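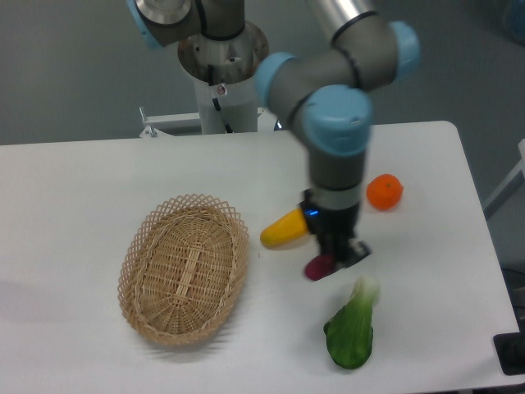 Corn, tangerine, bok choy and the purple one at the gripper. Our student project, Clerier, at its table.

Hello all! A few people asked what our robotics club has been up to since January, so make yourselves a cup of tea, this may take a few posts – I do go on when it's the arm.

The task is harvest sorting. You tell the arm which vegetable you want, and it has to put that one in the basket and leave the others alone. Sounds easy, took us most of a term!

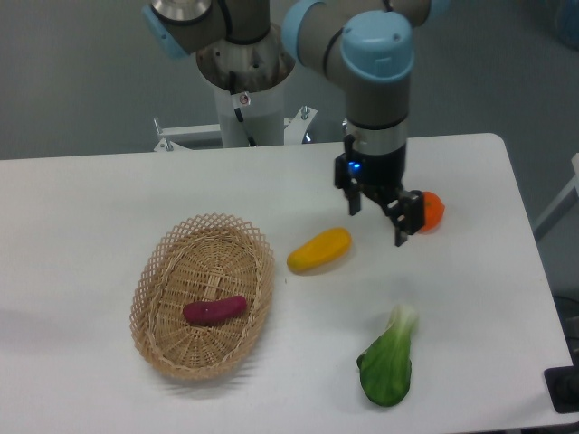 One in the basket, with the arm over by the tangerine.

The thing we've argued over most (in a friendly way) is the height of the gripper as it comes down. Too high and it closes on air, too low and it nudges the table and stops with a very cross beep. We settled on 15 mm of clearance above the tabletop and I'm rather proud of that number.

We've saved 210 runs so far and would love to have 1000 before the Ollska student meet, though I suspect we'll all be dreaming about bok choy by then.
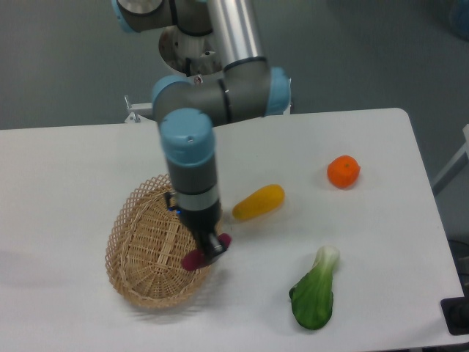 Jobs for the next session

Tidy up the run names, please, I can't tell "final" from "final2". Slow the last bit of the approach. Try the basket turned the other way round, which Ren (our planning script, bless it) has never had to cope with. And somebody bring biscuits. 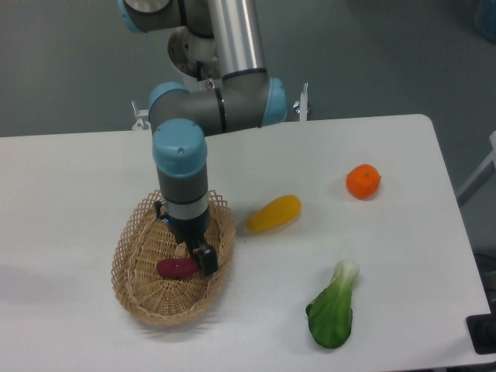
Can beginners join?
They're very welcome – half of us had never written a line of code when we started, and we'll pair you up with someone patient. Sign up by June 30, 2023 on the Stesex club page.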